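The long aubergine earns its place

Stelum Magazine, Kitchen and Garden, 2020-06-29
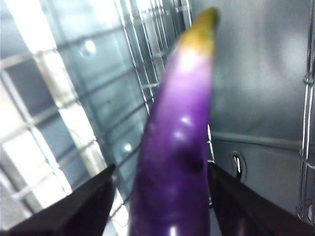
Most of us grew up with the fat, near-black sort, sliced thick and fried in too much oil. The long, slender kind cooks faster and needs less fuss. It is now easy to find at the Saturday-style markets in Dilulthorpe, and the greengrocer on Madigan Street sells it until November.

Colour is a poor guide to quality. Skins run from deep violet to lavender-pink, often on the same fruit, with a pale band under the cap. Go by the gloss and the weight in your hand. A dark spot on the side can be cut out with the tip of a knife, and the rest used as normal. Leave it on the shelf if the flesh feels soft underneath.

Don't bother with salting. Halve 700 g lengthways, score the flesh, brush with oil and roast cut side up for 35 minutes in a hot oven. For a quicker supper, cut into batons and fry for 15 minutes with garlic and a spoonful of miso.

Store them whole in a cool larder and eat within a few days. The fridge turns the flesh brown, and the skin wrinkles soon after.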